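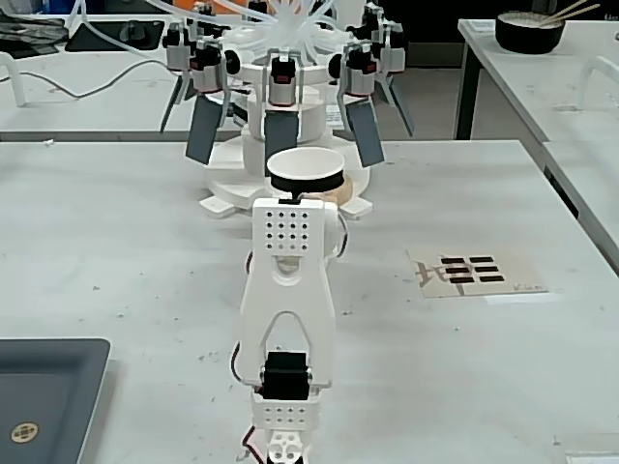 What makes a good paper cup? "The rim," she says. "If the rim's rolled tight the rest usually follows. If it's soft you'll know by the second sip."

She has been buying cups for the Skamwood building since January and before that sold them for Ansah, the catering wholesaler out on the Rellville road, so she's seen it from both ends. We talked on 7th May, in a corridor mostly, her with a delivery note in one hand. Quick one. She had a van waiting.

First thing, size. She orders the 12 ounce and nothing else. "People ask for the little ones. Then they fill them twice and leave both on the side." A case is 600 and costs her £119 delivered, up on last year. She pulled a face at that but didn't want to go on about it.

And plain white, why? "Cheaper. Also you can write on it. A pen on a brown cup, you can't read a thing."

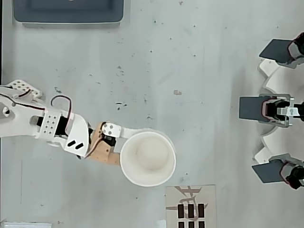

White paper cup, open side up, on a light grey tabletop.

She has views on tables as well. Pale tops are a pain for tea rings, she says, but at least you see them and wipe them. On the dark ones they sit there all week. She'd have every top in the place pale if it were up to her. It isnt.

Her test for a new cup is simple enough. Fill it, leave it an hour, pick it up by the rim with finger and thumb. "If the side folds in, back it goes." She did this with a batch from Fevix over the winter and they passed, just. Lids were another matter. Lids, she says, are made by people who have never met the cup.

What about a band round the outside, does it do anything? "For heat? Not if it's only printed. Looks smart. A proper sleeve is a different thing, that's a second layer of card and you pay for it."

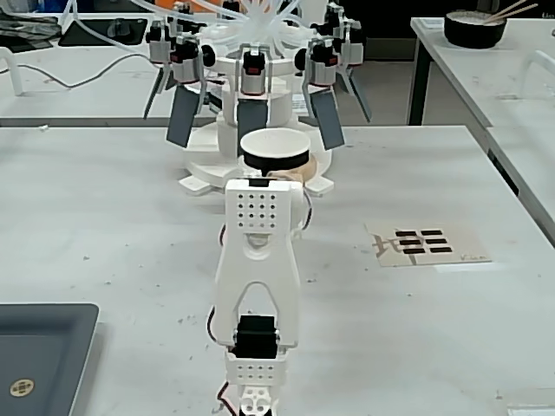

White, round, with a black band.

Storage, then. Keep them in the plastic until you need them, upside down if the sleeve's been opened, away from the sink. She has lost 2 sleeves to damp and is still cross. Don't wedge them in tight either, they stick together and someone will always yank out a handful and put the spares back with thier fingers inside.
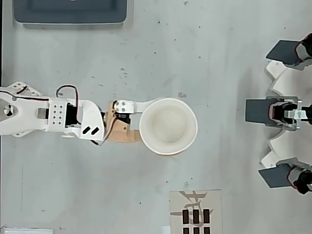 I asked if she'd thought of going over to mugs. Tried it, she said. Mugs everywhere, none of them washed, and one with soup in. They do keep a shelf of them for anyone who wants one and she uses one herself, for what it's worth. Blue, chipped.

Next order goes in at the end of the month, the same white ones again unless Ansah puts the price up. Then the van driver leant on his horn and she was off down the stairs.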